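Pendon G2 Handheld Gripper — Buying and Planning Notes

Sold in sets of 2, one per hand. Each unit carries ribbed blue finger pads on black linkages. Part no. 466 covers replacement pads.

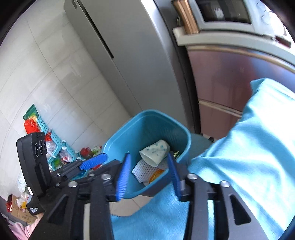

Nuria Abdella: We budgeted for arms and forgot pads. Order spares with the first set.

Spares ship separately. Plan on 2 pads per gripper, and add a line for operator hours — household tasks such as bin work need a person on the tool throughout.
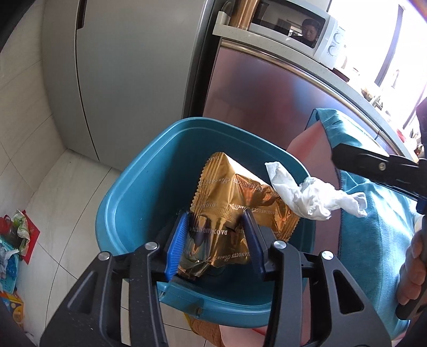

Lead times for February orders are quoted by Rundisa on request. Mounting plates for fixed arms are a separate item.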